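Sorting arms now in daily use at Dunditz

Jul 5, 2024

The small-parts sorting bench at Dunditz has been running with robot arms since March. Florudwood supplied the bench and Ilto set up the software. Until then every mixed tub of party and craft pieces that came back from the shops was sorted by hand, on stools, at the long table by the goods door.

The job itself is the same as before. Mixed pieces go on the table and each kind goes into its own bin, ready for repacking. A full shift used to get through 65 tubs with two people on it. One person now looks after the bench, and the other place has moved to repacking -- same grade, same hours. Staff who sorted by hand were offered four days of training first, and five people have finished it.
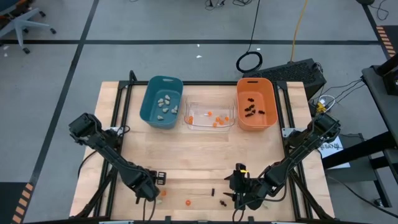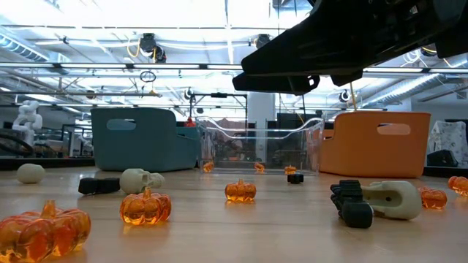
Teal, clear and orange bins at the back of the table, pieces to be sorted in front.

Will anyone lose their job because of the arms? There are no job cuts planned, and the agreement signed in March says that any change to staffing at the bench has to be discussed with the shift teams first.

The work does feel different. People on the bench say there is less strain on the wrists and more standing about, and some miss having a second person to talk to. Breaks have been lined up with the repacking tables so that the two groups can sit together. Clearing jams and changing bins must only be done with the arms stopped, and this goes for supervisors too.

The next order to go through the bench is for Medve, 2336 mixed packs. Late shift will start on it -- please check the rota, as the bench slots have been moved to the second page.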